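Posted by Ayten Tuncer in January

I sort cutlery for a living, or a good part of it, at Stirkura. The job is moving to machines bit by bit, and my share of it now is showing them how a spoon gets picked up. 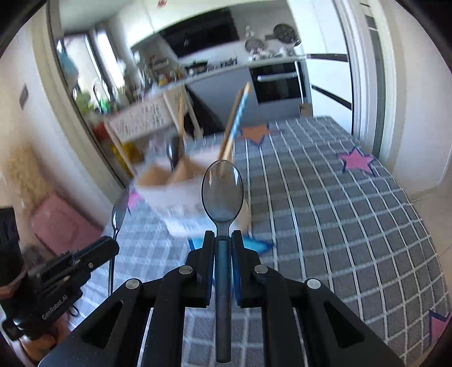 The pay is the same. My wrists are better than they were on the old line, but I talk to people less - three of us on a shift now.

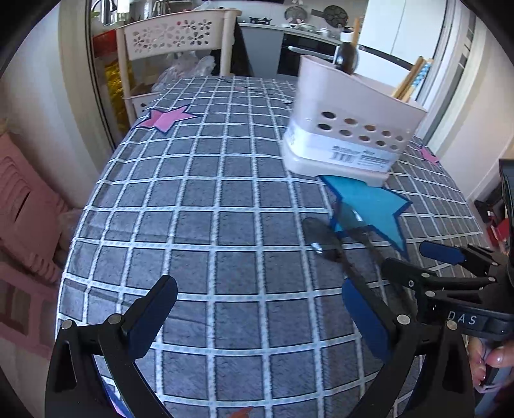
Davoud Nazari asked on Thursday what we'll do once they've learnt it. He got no proper answer.

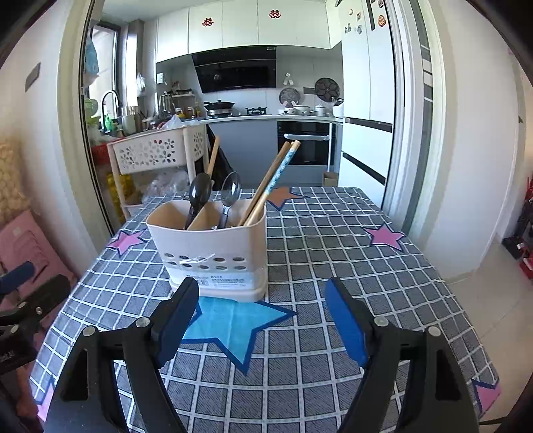
What I've asked for

Training, in writing, before the hours change.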